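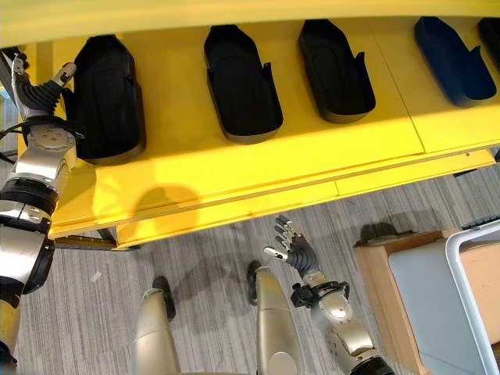
Eetu Vainio says the four-fingered hands are a waste of money on this job and I should go back to a two-jaw gripper. I'd like a second opinion before I tell my boss he might be right.

The job is reaching into and around tray-shaped holders on a yellow shelf, with a humanoid looking down at them. I'm comparing the Werkar hand with the Dirkholm parallel gripper, same arm, same controller. The Werkar got 3 clean grips more than the Dirkholm out of 100 tries and took roughly twice as long to set up. Most of its misses come on the black holders, where the head camera seems to lose the edge of the wall. Is that the hand's fault, or the camera's, or mine?

Posted by jirk_bench

Nattawut Khunthong
Camera, I'd bet. Black holders with deep sides gives a depth sensor very little to chew on, and the inside of the holder is worse than the rim. Lock the exposure, set it for the holders and let the yellow blow out. Then run the hundred again before you blame any fingers. Also check whether the arm's own shadow lands on the part you're trying to find. Ours did for most of July and we rewrote the controller twice before someone moved a lamp.

grumbler477
just buy the Kauppinen one

Eetu Vainio
Since I've been quoted: I said a waste of money for picking. If you need the thumb to turn the part over afterwards, keep the hand. If you only lift and put down, two jaws will do it and you can spend the other 2000 on a better camera, which Nattawut seems to think you need anyway.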